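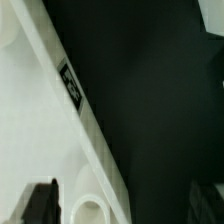 White plastic, black background, one small patterned label.

Jytte Lykkegaard has opinions about white plastic, and she would like you to hear them before she offers you coffee.

"People say white as if it were one color," she says. "I had 12 whites on this desk in April and I hated 11 of them."

Lykkegaard designs trays, blocks and pegs for Bruvomley, a small outfit that makes sorting and fitting sets. A block goes in a tray, among some posts, and that is the whole plot. She has been at it long enough to find it gripping.

The tables are her partner Jarmo Mustonen's department. He wanted them black and he wanted them matte, and he got both after what Lykkegaard calls "a discussion" and Mustonen calls "April."

"White parts on a pale table, you spend your day patting around for them," he says. "She told me it would look like a funeral home. Fine. At a funeral home they can find things."

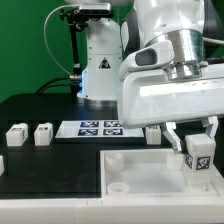 The blocks are plain rectangles, and Lykkegaard is touchy about the word plain. She went through a hefty stack of drawings to get there, with Mustonen asking at regular intervals whether she had considered a box.

"It's a box with standards," she says. "Stand one up and it should stay up. Stand four in a row and you should want to put them away."

The tray walls are low because she kept scraping her knuckles on the tall ones. The posts caused the longest argument - he wanted them all alike, she wanted a ring in there somewhere - and she won by going home late.

Then there are the black-and-white tags, stuck on the blocks one at a time. Mustonen once did 336 before dinner and still brings it up.

"A crooked one bothers me from across the room," he says. "I've peeled off maybe three in my life that were straight. I apologized to those."

The next batch is 2,000 blocks. Lykkegaard is looking at whites again.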